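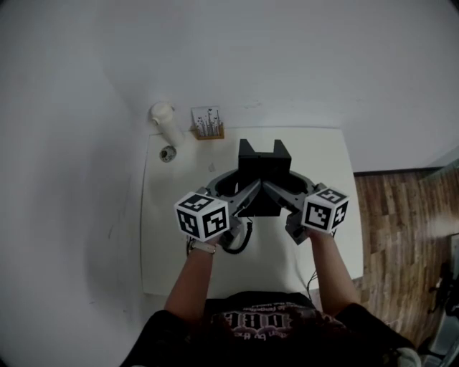 Session 4: hand-held grippers, built at home

I made my first pair on the kitchen table and the second at the Welton workshop with Beatriz Teixeira, who is far tidier than me. Stick the marker cubes on before you do any wiring.

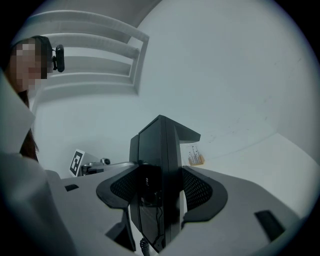
Fitting the pads

Press each pad down and leave it overnight – I rushed mine and had to redo the lot! Then try a few awkward shapes, 2 goes each, and jot down what slips.

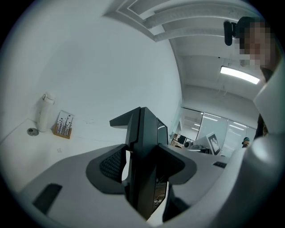 Fig. 3. Black angular part held between the grip pads.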